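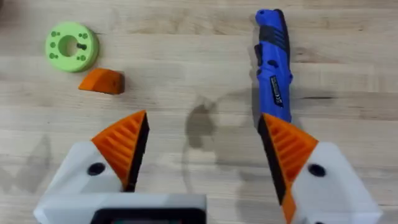
Wer einem Roboter zum ersten Mal selbst die Hand führt, vergisst diesen Moment so schnell nicht! Man drückt, zieht und dreht, die Gelenke geben nach, und plötzlich merkt man, wie viel man beim Zugreifen weiß, ohne es je ausgesprochen zu haben. In den Kapiteln 1 bis 4 haben wir Bewegungen berechnet. Jetzt machen wir sie vor. Wie anspruchsvoll das schon bei Kleinteilen ist, zeigt ein Blick durch die Kamera am Handgelenk: Die gerippten orangen Finger stehen weit offen, und auf der Tischplatte liegen eine mintgrüne Scheibe mit großem Loch, ein kleiner oranger Keil und ein blaues Handwerkzeug. Jedes dieser Teile verlangt einen anderen Griff. Die Scheibe könnte man am Außenrand fassen oder mit einem Finger in die Öffnung gehen, der Keil hat eine schräge Oberseite, an der parallele Backen leicht abrutschen, und das Werkzeug ist so lang, dass es beim Anheben kippen kann, wenn man zu weit am Ende zupackt. Einen Menschen, der vormacht, muss man das alles nicht fragen. Er tut es einfach.

Lernziele
Nach diesem Kapitel können Sie
- kinästhetisches Führen und Fernsteuerung unterscheiden und für eine gegebene Aufgabe begründet auswählen,
- eine Vorführung so planen, dass Anfang, Griff und Ablage eindeutig sind,
- typische Fehler in aufgezeichneten Vorführungen erkennen.

5.1 Führen mit der Hand
Beim kinästhetischen Führen fasst die vorführende Person den Arm direkt an. Die Motoren gleichen nur das Eigengewicht aus, und die Steuerung schreibt die Gelenkwinkel mit. Der große Vorteil: Man spürt den Kontakt. Wenn der Finger an einer Kante anstößt, kommt das im eigenen Handgelenk an. Der Nachteil ist ebenso handfest - der eigene Unterarm gerät leicht ins Kamerabild, und was die Kamera dann aufzeichnet, sieht der Roboter später im Betrieb nie wieder.

Leidy Puma hat in ihrem Praktikum bei Urkar 707 handgeführte Vorführungen durchgesehen und jede notiert, in der eine Hand den Gegenstand verdeckte. Ihre Auswertung finden Sie in Aufgabe 5.9. Nehmen Sie sich Zeit dafür, die Tabelle ist eine Fundgrube!

5.2 Führen aus der Ferne
Bei der Fernsteuerung bewegt man ein Eingabegerät, oft einen zweiten, kleineren Arm mit gleichem Aufbau, und der Roboter folgt. Das Kamerabild bleibt frei von Händen. Dafür fehlt meist die Kraftrückmeldung, und man muss lernen, mit den Augen zu fühlen: Biegt sich die Fingerkuppe? Verdreht sich der Gegenstand beim Schließen?

Besonders schön lässt sich das an einem Griff studieren, der nicht rund und nicht eckig ist. Das blauschwarze Werkzeug steht aufrecht zwischen den Fingern und neigt sich leicht nach rechts. Unten läuft es schmal zu, oben ist es breit. Für die Weiterverarbeitung ist diese Neigung eine wichtige Größe. Soll das Werkzeug senkrecht abgestellt werden, muss die Hand sie ausgleichen, und genau diese kleine Korrektur gehört in die Vorführung hinein. Schneiden Sie sie beim Aufbereiten der Daten auf keinen Fall heraus.

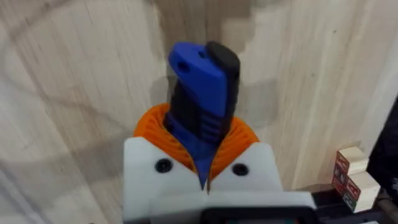

5.3 Wie viele Vorführungen braucht man?
Eine Zahl, die immer stimmt, gibt es leider nicht. Im Altby-Datensatz, mit dem wir in diesem Kapitel arbeiten, liegen 1.116 Vorführungen, davon 800 aus der Fernsteuerung. Wichtiger als die Menge ist die Streuung: Lage und Drehung der Teile sollten von Mal zu Mal wechseln, der Ablauf dagegen möglichst gleich bleiben.

Versuch 5.1
Legen Sie drei verschieden geformte Kleinteile auf den Tisch. Führen Sie jeden Griff zehnmal vor, zuerst von Hand, danach ferngesteuert. Notieren Sie bei jedem Durchgang, wo die Finger ansetzen und wie stark das Teil beim Anheben kippt. Tauschen Sie anschließend die Rollen und vergleichen Sie Ihre Aufzeichnungen mit denen Ihrer Partnerin oder Ihres Partners.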